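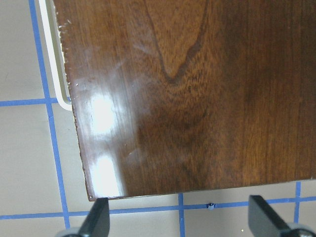
Glossy dark brown board with cathedral grain.

Retholm Wood Words

Retholm is a small word list for people who read and translate texts on furniture and wood finishing. It has 400 entries in English, and 139 of them have also a Swedish term. The first terms came from my notes when I translated the repair guides of the Trullholm workshop.

What is in the files

terms.csv contains one entry per line: the term, the part of speech, a short definition and the source code.
variants.csv contains other spellings, for example "French polish" and "french-polish".
sources.txt explains the source codes. TR is Trullholm, EC is the Echevarría notebooks, TB is my own note.

The files are saved in UTF-8. The separator is a semicolon, so please set this before you open them in a spreadsheet program. Empty fields mean that I did not find a good term yet.

Known problems

The words for grain are weaker than the words for joints. "Figure" and "grain" are often mixed in the sources, and I kept the mix in 13 entries, marked with the word "unclear". Nearly 60 definitions are still too long for a printed glossary.

Changes

In December I removed the double entries for "lacquer" and corrected the sorting of words with accents. The Tenden format is no longer exported.

Corrections are welcome. Please write the term and the source code in your message.

Maintained by Thilini Bandara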